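Setley publica un método para entrenar el agarre de piezas voluminosas solo con la vista de muñeca

Prosbridge, mayo. El laboratorio de robótica Setley ha hecho público el informe técnico de Brokeso, un método de aprendizaje por imitación para pinzas de dos dedos que utiliza como única entrada visual la imagen simulada de una cámara fijada a la muñeca del robot. El informe incluye los protocolos de evaluación, los ficheros de configuración del simulador y los pesos de las políticas entrenadas.

El trabajo aborda la fase de aproximación, es decir, el tramo comprendido entre el final del movimiento libre del brazo y el primer contacto de los dedos con el objeto. En esa fase, una pieza grande puede ocupar buena parte de la imagen y ocultar tanto sus propias aristas inferiores como los objetos más bajos situados junto a ella. Las políticas entrenadas con una cámara externa adicional suelen resolver la ambigüedad con esa segunda vista. Brokeso prescinde de ella.

El método parte de 100 demostraciones teleoperadas en simulación. Cada demostración se divide en segmentos según la distancia entre la pinza y la superficie más próxima, calculada por el simulador. Durante el entrenamiento, la red recibe una secuencia de 5 imágenes consecutivas y la apertura de los dedos, y predice el desplazamiento de la muñeca y una estimación auxiliar de dicha distancia. La estimación auxiliar se descarta en la ejecución.

Los materiales del simulador son deliberadamente simples: tonos lisos para la pinza y los bloques, textura de grano fino para algunas caras y un tablero marrón de aspecto uniforme. La iluminación se mantiene tenue. Según el informe, esta configuración impide que la política se apoye en brillos o en sombras proyectadas para deducir la profundidad.

La evaluación se realizó sobre 6 disposiciones de objetos que no figuraban en el conjunto de entrenamiento, con 110 episodios por disposición. Se consideró fallido todo episodio en el que un dedo tocara una superficie distinta de la prevista antes del cierre. Brokeso obtuvo una tasa de éxito superior a la de la política de referencia, sin estimación de distancia, en 5 de las disposiciones. En la restante, formada por dos piezas apiladas con un saliente pronunciado, no se observó diferencia apreciable entre ambas.

«La disposición con saliente es la que más nos interesa. La política orienta bien la muñeca, pero abre los dedos demasiado tarde y llega sin margen lateral», señala Pao-chu Chang, responsable del estudio. «Todavía no sabemos si el problema está en las demostraciones o en la longitud de la secuencia de entrada. Vamos a repetir el entrenamiento variando cada factor por separado.»

Los resultados corresponden exclusivamente a simulación. El informe no recoge ensayos con un brazo físico ni mediciones con ruido de sensor, y los autores advierten de que las tasas publicadas no deben extrapolarse a equipos reales. Tampoco se han evaluado objetos deformables o transparentes.

El código de entrenamiento se distribuirá en una segunda entrega, una vez concluida la revisión de las dependencias. Las consultas técnicas y las solicitudes de acceso a las demostraciones pueden dirigirse a la oficina de comunicación de Setley, en Prosbridge.

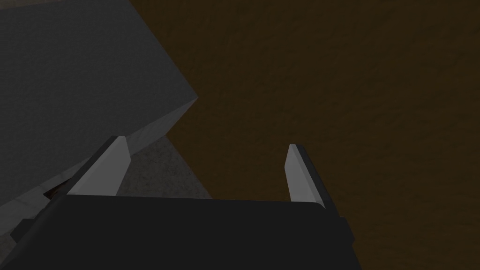
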